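Cómo vaciar un escritorio en una tarde (y que siga siendo un escritorio)

Publicado el 17/11/2023 por Amparo Lozano

Todo escritorio tiende a convertirse en cocina, farmacia o trastero. El mío ha sido las tres cosas a la vez. Lo que sigue es el método que uso cuando ya no encuentro el ratón, y lleva unos 20 minutos si no te pones a leer papeles viejos. Si te pones, calcula hasta diciembre.

Qué necesitas
Una bolsa de papel con asa, de las de tienda.
Un bol que no te dé pena.
Una bandeja o caja pequeña, mejor transparente.
Un paño.

Paso 1. Elige una zona y respétala
Si tienes una alfombrilla grande, esa es la zona de trabajo. Lo que va encima se usa a diario; lo demás, a la madera o fuera. Mi lámpara vive en la madera, al fondo, con el cable hacia la pared. Los pañuelos también van atrás, donde se alcanzan estirando el brazo y no estorban al escribir.

Paso 2. Coloca los recipientes antes de tocar nada
El bol a la izquierda, para lo suelto y lo comestible. La bolsa a la derecha, abierta, para lo que se va. La bandeja en el centro, para las cosas pequeñas que sí se quedan.

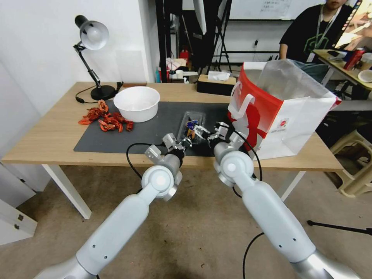

El bol todavía vacío, la bolsa a mano y la bandeja en medio. Lo anaranjado de la izquierda espera turno.

Paso 3. Primero, las migas y similares
Cualquier montoncito seco, sea guindilla, piel de fruta o algo que preferimos no investigar, va al bol. Empuja con el canto de una tarjeta – con la mano acabarás frotándote un ojo, y si era guindilla te acordarás de mí.

Paso 4. Lo pequeño, a la bandeja
Con un máximo de 6 objetos. Houshang Fallahi, compañero de oficina en Ranside, defiende que caben más. Caben, sí. También caben en un cajón, y así está su cajón.

Paso 5. La bolsa sale hoy
No mañana. Una bolsa llena al lado de la mesa pasa a ser mueble en cuestión de horas. Si lleva un forro de plástico por dentro, sácalo antes de tirarla al papel.

Paso 6. Paño y lámpara
Levanta la base de la lámpara y limpia debajo. Luego recoge el cable sobrante con una brida floja.

Repite cuando vuelva a aparecer comida sobre la madera. En mi caso, el jueves que viene o antes del postre.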